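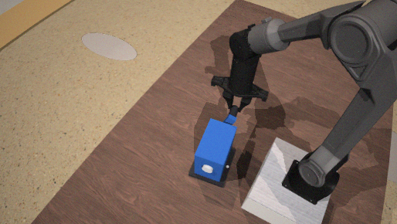 Shared workshop's homemade arm learns its bench in simulation first

March 22, 2023

The members' workshop at Fonen has a robot arm project going, and it is moving along nicely – on screen, to begin with. Levente Bárány and Dong-hyun Min have been building a virtual copy of their work corner since September, complete with a brown wooden table, a dark arm on a pale block, and a bright blue box with a white knob for the arm to practice on.

The pair call the project Pernoston. Their plan is to put together a real arm on the workshop's back bench, using motors bought secondhand and joints they machine themselves, and have it do small bench chores such as opening boxes and handing over parts. Working in simulation lets them try out the reach of the arm and the shape of the gripper before they cut any metal.

"You change one number, press run, and a minute later you know if the elbow is going to hit something," says Bárány, who handles the modeling. "I used to find that out with a hacksaw in my hand."

The blue box has become the favorite test piece. The simulated gripper has two tapered fingers that point down and close in toward each other, and the current job is to get them lined up at the end of the box. Min wrote the control code and keeps a log of every try. As of this week the log stands at 866 runs, most of them done overnight on an old desktop computer under the stairs.

"The wrist is the fun part," Min says. "Coming straight down is easy. Coming down and then pulling without dragging the whole box along – that took us weeks!"

The real build is catching up. A base plate has been drilled, 2 of the joints are assembled, and a first set of fingers came off the workshop's printer earlier this month. Bárány wants the fingers stiffer, so a second set is being drawn now. The forearm will follow once a bearing order arrives.

Members who would like to help can find the pair in the Mészáros room most evenings. They are especially keen to hear from anyone who has wired motor drivers before, and from anyone with a spare power supply. An open evening is planned for when the shoulder and elbow are moving together. There is space for 30 people, and the sign-up sheet is on the door.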